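**Week 4 - Rules of origin and tariff preferences**

A preference scheme lowers or removes the duty on goods from listed countries. The importer has to show that the goods originate in one of them. Where they were shipped from does not settle the matter.

Two tests are used in this unit:

- *Wholly obtained.* All inputs come from the exporting country. Crops and timber usually fall here.
- *Substantial transformation.* Foreign inputs are allowed if the tariff heading changes, or if local value reaches a set share of the ex-works price. 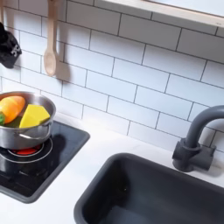 *Fig. 2. Wooden spoon and glazed wall tile: household goods, separate tariff chapters.*

Worked case. Flutley exports kitchenware to Skostex under a scheme with a duty of 11 percent for non-originating goods and zero for originating goods. A consignment is valued at 630 dollars per case, ex-works. Foreign inputs are 88 dollars per case. Local value is therefore 542 dollars, or 86 percent, and the value test is met.

Cumulation lets inputs from a partner country count as local. Noiphan is a partner of Flutley in this scheme - Flomcombe is not.

Reading for August: the section on direct transport, and problem 2.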